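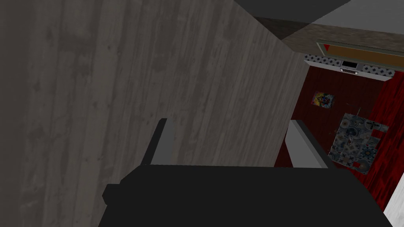
Grey wood-grain panel, close to.

Notebook, finishing bench, 3/1/26

Linseed oil drying trial, continued. Picked up where the last entry left off, with the second set of ash offcuts from Stotden. Surfaces planed, then sanded to the same grit as the first set and wiped down with a dry cloth. No solvent wipe this time. I want to see if the patchy sheen on the first set came from the wipe or from the oil.

Oils in use: Clarneo raw, Clarneo boiled, and the Katell cold-pressed that has been open since May. The Katell has darkened a little in the tin and there was a skin on top, which I lifted off whole before pouring. Strained through a paper filter all the same.

Coats went on with a folded cotton pad, left to soak, then the excess taken off. Rags laid out flat on the line outside and not in the bin. Please keep to this, the metal bin has no lid at present.
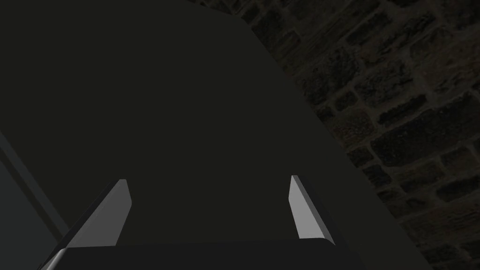
The boiled oil is touch dry well ahead of the other two, as expected. What I did not expect is that it has stayed slightly tacky in the end grain. Pressed a strip of tissue on to each piece and lifted it: fibres left behind on the end grain of the boiled pieces, none on the faces. I think the end grain simply took up more than I wiped off. Next set will have the ends wiped twice.

Raw oil still wet to the finger after 53 hours. The Katell is between the two, nearer the raw. Smell is much milder than the boiled.

Weights before and after are on the loose sheet in the back pocket. Scale was drifting by 2 grams on the first run so I let it warm up and did the lot again. Use the second column only. The heaviest board, the long one meant for the shelf, was 2,375 grams bare.

The Kamata block plane needs its iron reground. It left a faint track down one edge of every board and the oil has shown it up badly. I tried to scrape it out on one piece and made a hollow, so that piece is out of the trial and has gone in the offcut box.

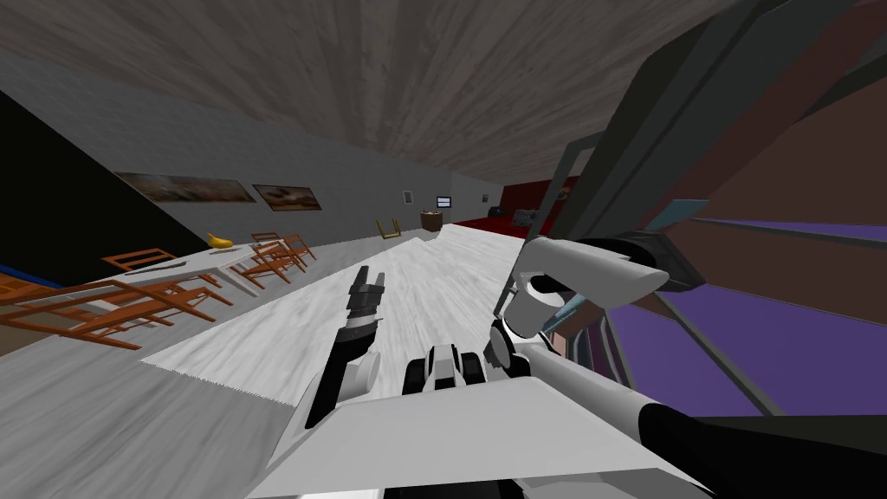 Can a second coat go on while the first is still tacky?
Leave it until the tissue lifts clean, ends included. Oil laid over a tacky coat seals it in and the whole thing stays soft for weeks, as happened with the stool seat.

To do before the next set:
Regrind the plane iron and check it on scrap.
Cut 6 more blanks from the same plank, keeping the sapwood out.
Order filters.
Find a lid for the metal bin.
Move the drying rack away from the heater. The pieces at that end were ahead of the rest and I have marked them with a pencil cross so they can be left out of the comparison.

Room temperature was not logged overnight, the thermometer battery had gone. Replaced it before locking up.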